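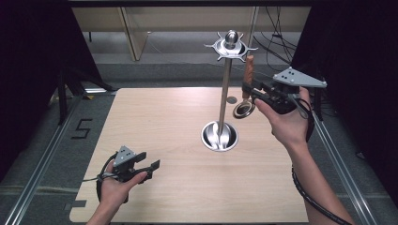
Ticket 721 – outdoor temperature stuck overnight, rain gauge reading nothing

Opened by Niamh Horgan, 7.40am
Hi all, me again! My Ketine station has gone odd on me. We had a proper frost this morning, white all over the lawn and ice on the car, and the display insisted it was 5 degrees outside. It had been saying 5 since before I went to bed, so I think it just stopped listening at some point in the evening. The rain total has been zero all week too, and believe me it has not been a dry week in Brelumora. Wind seems fine. I've changed the batteries in the outdoor sensor (new ones, out of the packet) and it made no difference.

Reply from Malachy Brennan, 9.15am
Morning Niamh. Wind and temperature come from separate sensors on that model, so one can drop out while the other carries on. Could you try these for me?
1. Take the batteries out of the temperature sensor and leave them out for 2 minutes.
2. Put them back, then hold the search button on the display until it beeps.
3. Lift the funnel off the rain gauge and see if the little bucket tips freely.
How far is the sensor from the house?

Niamh Horgan, 12.50pm
Right, steps 1 and 2 done and it's back – 8 degrees, and the thermometer in the porch agrees. I'd only left the batteries out for a few seconds before, so that was my mistake. The rain gauge had a spider in it! Web right across the bucket. I've cleaned it out and poured a cup of water through and the total went up straight away. The sensor is down by the hedge, and the box says it's good for 100 metres, but there's a thick stone wall in between.

Malachy Brennan, 2.05pm
Stone will eat into that range a lot. Try it on the near side of the wall, still in the shade, and watch it for a few nights. Last week's rain can't be recovered, I'm afraid.

Niamh Horgan, 4.30pm
Moved it. I'll leave this open until we've had another frost.

Status: waiting on customer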